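ilham-align

Time alignment and gripper-width tooling for two-handed recordings. Takes the wrist streams and the head stream, works out what happened when, and writes one episode folder that a policy trainer can read without crying.

Maintainer: Poonam Rawat. Most of the width estimator is by Sherif Amrani, who would like it known that the variable names are not.

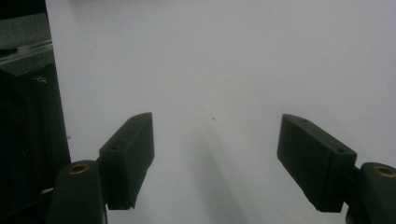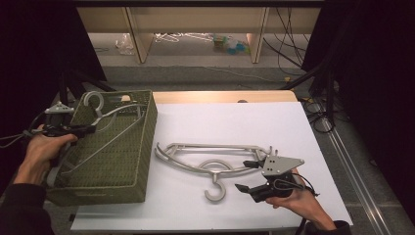
Sample views from the hanger task: a wrist stream (first) and the head stream (second).

Status

Works on our recordings. May work on yours. The current release is tagged 2026-01-08 and replaces the December one, which wrote the left hand's widths into the right hand's file and was otherwise very well tested.

What it does

1. Reads each stream and rebuilds its clock. Cameras report timestamps with great confidence and we believe very few of them.
2. Finds the offset between the wrist streams and the head stream by matching motion.
3. Estimates the opening between the finger pads, per wrist frame, from the pads themselves. No encoder needed.
4. Cuts the recording into episodes and flags the ones a human should look at.
5. Writes everything at one rate, with a validity mask, so that dropped frames stay dropped and don't come back as smooth, plausible lies.

It does not do pose tracking. Feed it poses from whatever tracker you already argue with.

Install

pip install -e .

Python 3.10 or newer. There is a GPU path for the width estimator. Abdelkrim Lamrani wrote it, it is faster, and it gives the same answers if your driver is in a good mood. The CPU path is the default.

Running it

ilham-align check RAW_DIR
ilham-align run RAW_DIR --out OUT_DIR --config hanger.yaml
ilham-align review OUT_DIR

Run check first. It only reads headers and finishes quickly. People who skip it tend to open issues that check would have answered in a less sarcastic tone.

Output layout

episode/left/ wrist frames and widths for the left hand
episode/right/ same for the right
episode/head/ head frames
episode/align.json offsets, residuals, mask
episode/notes.txt whatever the operator typed, spelling preserved

Config keys you will probably touch

rate: output rate in Hz. Default 15. Upsampling past the source rate is refused.
max_offset_ms: how far apart two streams may be before we give up. Default 100. If you need more than this, go and look at the recorder.
width_window: frames used to smooth the width signal. Odd numbers only. Even numbers are rounded up, with a warning that everyone ignores.
min_episode_frames: default 40. Anything shorter is filed under stubs/.
pad_template: the pad shape to look for. Ours is the slanted pad with two small holes in its upper face. The estimator uses the holes as landmarks and the inner edges for the final number.

Notes on the width estimator

A plain white work surface is both the best and the worst background we have tried. Dark green fingers stand out against it beautifully, so the pad edges are easy to find. Anything that relies on background texture, meanwhile, gets a large white rectangle and nothing to hold on to. Visual odometry on those wrist frames drifts off toward the far wall. For alignment we therefore trust the head stream, where there are table edges, shelving and enough cable on the floor to keep a feature detector employed.

Soft shadows between the fingers used to be detected as a held object. Since the rewrite, a candidate needs an edge as well as a change in brightness. Specks are dropped by size. If your task involves picking up specks, lower min_blob and accept what follows.

The brass inserts are tempting landmarks, being the only warm thing in sight on a bare board. Please don't use them. One is often partly out of view, and the estimator would then quietly report half a gripper.

Hangers

Silver-gray hangers are thin, curved and mostly hole. A box around one is mainly a box around whatever lies underneath. The review tool draws outlines for this reason, and the outlines are still poor where one hanger's bars cross a woven basket. Emese Jakab has a branch that does better on the basket weave and worse on everything else. It will be merged when those trade places.

The hook causes its own trouble. Grasp detection looks for something crossing the line between the pads, and a hook can curl past that line without being held by anything. We now ask for the crossing to persist while the wrist moves. Slow operators defeat this. Shaimaa Gaber is not a slow operator, and all the thresholds were tuned on her recordings, so bear that in mind.

Known problems

The motion matcher fails when both hands stay still at the start. Wave once before you begin. Both hands, please.

Left and right are assigned from the device table in the config. Swap the cables and the software will believe you.

Dark curtains at the sides of the head view sometimes move when the ventilation starts, and the matcher is delighted to find motion. Use head_mask to black them out.

review leaks memory. Closing it every 90 episodes or so is the supported workaround, in the sense that we do it too.

Episodes cut mid-grasp get the flag "ambiguous_end". Training on them produces a policy that approaches a hanger and then reflects on it. Filter them out.

Compatibility

Reads Drandham recorder folders, version 2 and up. Version 1 folders go through tools/convert_v1.py, a script with one comment in it, and the comment is "sorry". Tandmont logs can be read but their timestamps are in local time, so keep them away from daylight saving.

Contributing

Open an issue before a large change. Attach align.json and the config. A screen recording of your terminal doesn't count as a log, though we have received three. Tests run with pytest -q, and the slow ones are behind --slow. Please run the slow ones.

Sample data for the tests is under tests/data and comes from the Ait Ali set, cut short and downscaled. Ask Poonam for the full version, and bring a disk.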